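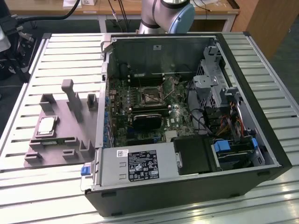 The case for reporting every attempt

Research on robotic assembly is still judged too often by a single success rate. The Demitari study, on placing a processor into an open socket, shows why that figure is not enough. Its authors, Danai Drakos and Elisa Russo, divide the task into four stages and report each one separately: approach, grasp, transfer and seating.

The value of this method is plain. A policy which fails at the grasp and one which fails at the socket may earn the same score, yet they call for different remedies. A chip held at a tilt between two fingers has been grasped, and a simple score would say no more. The Demitari tables record the angle as well.
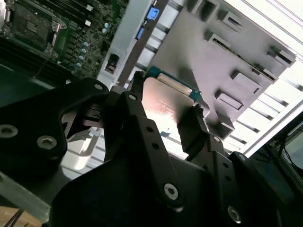
What funders should ask

Funding bodies should require results by stage, with at least 25 attempts for each condition and every human intervention declared. Some laboratories will object to the cost. In our view the cost is modest — over three years of unclear comparisons has been far more expensive.

We would also ask that the parts holder be published with the code. Its pockets and walls decide where a part sits before the fingers close, and a result obtained with one holder may not carry over to another.

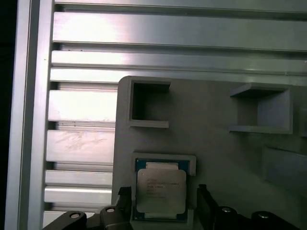 Trasness, May

Shona Swanson and Abdelghani Zerouali write on behalf of the Mohamedi research office. Replies may be sent to Antigoni Alexiou.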